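Skasbridge open day, 09/07/2021

Finally got to see the new production kitchen at Skasbridge, and what a visit! Deolinda Moreira met us at the loading door and had us in hairnets before we'd finished saying hello.

The kitchen sends out 500 lunches a day to 6 schools, and the whole hot line runs on 2 combi ovens from Grison. I've stood in hospital kitchens twice the size that couldn't keep up with that. Deolinda opened one mid-cycle so we could feel how little heat came out (my glasses barely fogged).

The dish room was my favorite part. Racks come in on the left, go out on the right, and the clean side has its own door, so dirty trays never cross the serving path. Tarık Demirtaş has wanted that layout at Stostwood for years and took about 40 photos of the floor drains alone.

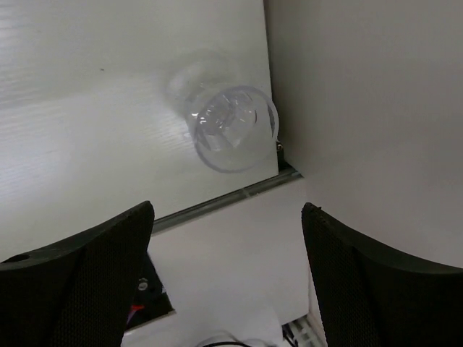
Lunch was lentil soup and a very good chicken pilaf, served from the same line the students will use. Nurhan Kocabaş asked about noise, and they switched the extraction to full so we could hear it. We could still talk! The walk-in cooler gets its second set of shelves in January, and I've already asked to come back.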